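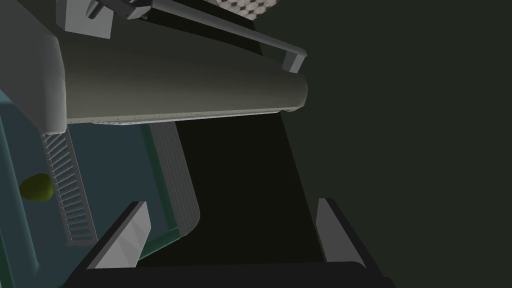 Was versteht man unter einem Grundwasserleiter?
Ein Gesteinskörper, der Hohlräume enthält und Wasser so gut weiterleitet, dass man es in nutzbarer Menge fördern kann.

Kapitel 16
Wasser im Untergrund

Regen, der auf den Boden fällt, nimmt verschiedene Wege. Ein Teil verdunstet, ein Teil fließt oberirdisch ab, der Rest versickert. Das Sickerwasser durchquert zuerst die ungesättigte Zone, in der die Poren Luft und Wasser zugleich enthalten. Darunter beginnt die gesättigte Zone. Ihre Obergrenze heißt bei freiem Grundwasser Grundwasseroberfläche.

Wie schnell sich das Wasser bewegt, hängt vom Gefälle und von der Durchlässigkeit des Gesteins ab. Kies und grober Sand leiten gut, Ton fast gar nicht. Ton kann zwar viel Wasser enthalten, seine Poren sind aber so fein, dass es darin festgehalten wird - Porosität und Durchlässigkeit sind also getrennt zu betrachten.
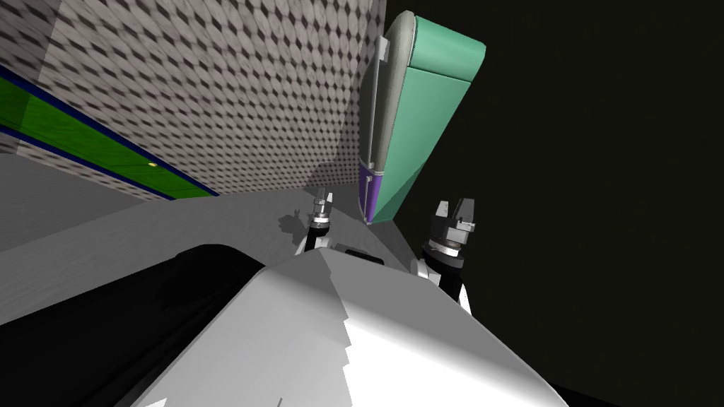

Bildnachweis: Zoi Christodoulou / Archiv Stergiou

Als durchgehendes Beispiel dient in diesem Kapitel das Becken von Butuvow. Dort liegen 2 Grundwasserstockwerke übereinander, getrennt durch eine Tonschicht. Das obere wird von den Hausbrunnen der Gemeinde Trurkine genutzt und reagiert innerhalb weniger Tage auf starke Niederschläge. Das untere speist das Wasserwerk Zasach und steht unter Druck. Im Einzugsgebiet fallen im Jahr 631 mm Niederschlag, den größten Teil davon verbraucht im Sommer die Vegetation. Die Pegel steigen deshalb meist erst ab Dezember wieder an.

Die Messreihen hat Maricica Rusu für den Unterricht aufbereitet. Sie stehen im Anhang, die Karte dazu im Maßstab 1 : 1000 zeigt nur den Bereich um die Brunnen.

Abschnitt 16.1 behandelt Poren-, Kluft- und Karstgrundwasserleiter. In 16.2 wird das Gesetz von Darcy eingeführt und auf die Pegel von Trurkine angewendet. Für die Rechnungen genügt der sichere Umgang mit Einheiten, insbesondere die Umrechnung von Metern pro Sekunde in Meter pro Tag.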